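# Can any home robot clear a mixed table yet? (not just vacuum)

Posted by **Viola Fiore** in Home Automation > Chores
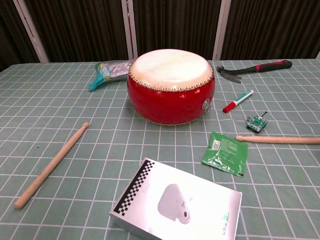 *My table, Thursday. Drum, hammer, earbuds box, the usual.*

Quick one, typing this between things so sorry for the mess.

I run a small music and repair room in Lasdale. Kids' drumming in the afternoon, little electronics fixes in the evening, same table for both. By closing time everything ends up on it. I spend 28 minutes a night putting stuff away (timed it for a week in February, that was the average) and I am so tired of it.

What I want: a machine that picks each thing up and puts it where it lives. Drum on the shelf. Drumsticks in the tall jar. Hammer on the wall hook. Marker in the cup. Circuit board in the drawer with the other boards. Snack bag in the trash. Box – depends, if there's earbuds in it I want to keep it, if it's empty it's recycling.

That's the whole job. No cooking, no laundry, no stairs.

I have a budget of 3105 dollars, saved up, not flexible. I see videos every week of robots folding shirts and loading dishwashers so I figured this must be easy by now?? But when I look for something to buy it's vacuums, mops, lawn mowers. A guy at the hardware store in Selunstead told me to get an arm and "teach it." Teach it how. I can solder, I can't really program.

Things that might matter:

- table doesn't move, shelf is right behind where I stand
- tablecloth stays on (the table under it is ugly)
- the drum can NOT get dropped or poked, the skin costs me real money
- nobody home at night so slow is fine, it can take three hours for all I care

Is this a thing I can buy, a thing I can build, or should I quit reading about it?

---

**palumbo_bench**

just get a robot vac and put a bin under the table lol. sweep everything in the bin. done

seriously tho the tech is there, saw one do a whole kitchen. give it a year

> **Viola Fiore:** It's a drum. I'm not sweeping a drum in a bin.

> **palumbo_bench:** ok fair. take the drum off first

---

**Elisa Fabbri**

I spent most of last winter on nearly this exact problem, for a parts bench not a music room, so here's what I know. Long, skip around.

Short version: can't buy it for your money. Can build part of it. The part you can build isn't the part you want.

**Picking things up.** A cheap tabletop arm with a two-finger gripper will do your marker. Sticks too, probably, if they lie flat on the cloth with nothing crossing them. They're long and light, so grab near the middle or they tip down at one end and hit stuff on the way over. Mine learned dowels in an afternoon, from me moving it by hand over and over. 52 tries before it was any good.

The hammer is worse than it looks. All the weight is in the head. Grab the rubber grip like a person would and a small arm's wrist just sags. You have to grab up close to the head, and then hanging it on a hook is a second skill you teach separately. Check the payload on whatever you buy and then cut it in half in your mind.

The drum – no. Not with a small arm. It's round, it bulges, it's shiny, there's nothing for two fingers to close on except that metal ring on the side, and I would not lift it by one ring and let it swing. That takes two arms with soft pads, or a person. You're a person. Move the drum.

**Flat stuff.** That green packet next to the marker, the little foil one. This kind of thing ate two weeks of my life. Fingers come down, press on the cloth, cloth bunches up, packet slides off or gets folded into the wrinkle. A suction cup is much better for smooth packets. But suction is bad at crumpled bags like your snack wrapper, bc it can't get a seal. So now you want two tools and a way to swap them. See where this goes.

**Shiny stuff.** Foil, glossy red lacquer, glossy white lid. Depth cameras hate all of it. You get holes in the picture where the object should be. Mine thought a foil bag was a dent in the table. The grid on your cloth is nice for measuring though, keep that, I tape down a grid on purpose.

**Circuit board.** It has a thin antenna or wire sticking up on it, and an arm that comes in from the side will catch that. I'd take boards off the list. Or give them a little tray and have the arm move the tray. Trays fix a LOT.

**Deciding.** The bit that surprised me is this got good. You can show a current model a photo of the table and it'll tell you "hammer, drum, marker, wrapper is trash" and be right nearly all the time. Out of 148 bench photos I ran, it mixed up a few fasteners and one glue stick. But your box question it can't do by looking! Closed box is a closed box. It has to lift and feel the weight, or shake it, and cheap arms don't feel much.

So what I'd do in your place:

1. Don't spend the 3105. Spend maybe a third, used arm plus a plain webcam.
2. Put drum and hammer away yourself. Two trips, one minute.
3. Boards go in a tray before class starts.
4. Let the arm do markers, sticks, small boxes into bins it can reach without moving. No shelf, no hook, no drawer. Drawers are a whole seperate nightmare.
5. Clip the cloth at the corners. Tight.

On the videos: look for the speed note in the corner, and look for how many takes. Shirt folding works on *that* table with *those* shirts. Your table is different every night and has food trash on it next to a hammer, so it's harder than it seems, even tho a six year old could do it.

There's a build log for a bench-clearing arm called Rinivik that's close to what you want. Parts list is good. The wiring section is wrong about the power supply, read the comments before you plug anything in.

Also don't run it with no one there until you've watched it for weeks. Slow is fine, yes, but mine got a cable caught at 2 a.m. and just kept pulling. Put in a timer and a stop button at least.

> **Viola Fiore:** ok this is what I needed, thank you. a bit sad. The tray idea I can do tonight with no robot at all

> **Elisa Fabbri:** Yeah half my fixes ended up being trays. My cleanup got quicker before the arm even worked.

> **Viola Fiore:** would the arm be ok if the sticks land on top of each other? they always do

> **Elisa Fabbri:** Sometimes. It'll grab both, or grab one and flick the other on the floor. I had it nudge the pile apart first with closed fingers and then look again. Adds time but you said you don't care.

---

**lasdale_tom**

Adding to Elisa's, agree with most of it. Disagree on used arm. I bought one used and the second joint had slop in it, spent more fixing than a new one cost. If you go used, hold the tip and wiggle before you pay.

Also ask if you want a robot or want a clean table. For 28 min a night I'd pay one of the older drum kids to do it. Cheaper for the first few years by my math, and they know where the sticks go.

> **Viola Fiore:** the older drum kids are who leave the snack bags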